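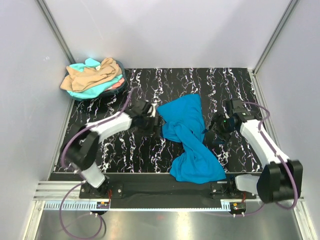
Saturday, just gone nine, and Irja Kemppainen is already on her second coffee. She runs the folding class at Killden. Laundry folding, yes. It has a waiting list of 119.

"People think it's about neatness. I just wanted to find my sleeves."

She started at Utar, the hotel laundry, nights mostly. 448 pieces on a bad shift. Towels she could do asleep. Anything soft and stretchy, no.

"A towel has corners. Soft stuff twists up in the middle and you've got a bow tie. You have to open it out before you do anything else. Everyone skips that bit."

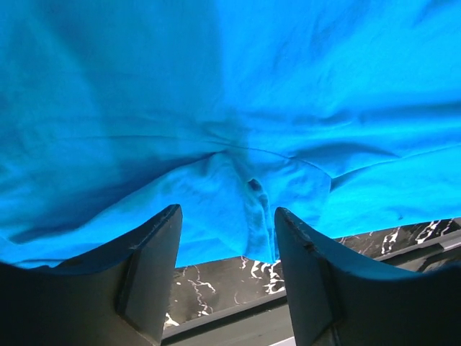 Issue 137

Does she iron? Laughs. "Not since my wedding." Flat hands, she says, smooth from the middle outwards, and leave the small creases alone. A crease near a seam will proabably come back whatever you do.

Then lengthwise. Always lengthwise first, long strip, then down in thirds. Her old supervisor Lauri Kallio did it the other way round and they argued for years. Still do, by post.

"He sends me diagrams. Wrong ones." 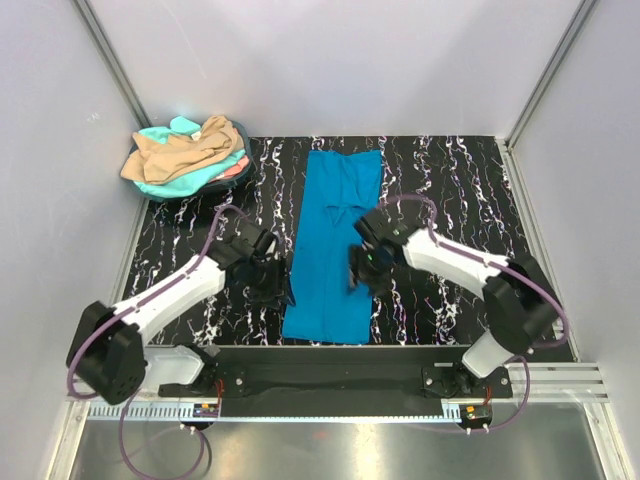

Blue fabric, folded lengthwise.

And the pile in the basin, the one we all have? "Leave it til after lunch. Do one thing properly and have a sandwich."

Next class is in December, bring your own washing.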